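Nurkico to Kemeys Tenants: Your Snack Problem Probably Isn't a Container Problem

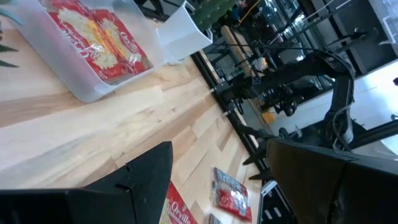
Home & Storage

KEMEYS, November. Nurkico, which sells plastic storage bins, today released the results of a tenant survey that does its own product line few favors. The company asked 619 renters in Kemeys and Kiltudton what happened to their shared snack supply after they bought something to put it in. Nearly 3 in 10 said they could find things more easily. The rest reported no change, or could not say where the bin was.

"We would love to tell you a bin fixes a messy kitchen," said Eirlys Trevor, head of home products at Nurkico. "I've read enough claims like that from our competitors, and a few from us, and I don't believe them."

A frosted bin with two red packages of Orville popcorn lying flat in it, and a third left out on the butcher block, is closer to what respondents described than anything in the company's last catalog. Flat packages overlap. Small foil bags slide around and end up back on the table, next to the plants, where they started.

Nurkico is therefore dropping the phrase "organized for good" from its packaging. It will also stop selling its 12-bin pantry bundle, known as Nultutier, in the Kemeys store. Of 2854 bundles sold there, 789 came back.

The replacement advice is plain. Buy one bin. Stand popcorn packages on edge if the bin is deep enough. If a package doesn't fit, eat what's in there before buying a second bin.

Chia-hao Fung, who ran the survey, cautioned against reading much into it. Respondents reported on their own kitchens, and no one from the company checked. "People who kept the bin may just be tidier people," Fung said. "We can't separate that out, and I'd be wary of any firm that says it can."

The full survey questions are available at the Kemeys store counter on request. Returns of unopened Nultutier bundles will be accepted with a receipt through the end of the month.

Press contact: Humaira Sial, Nurkico, Kemeys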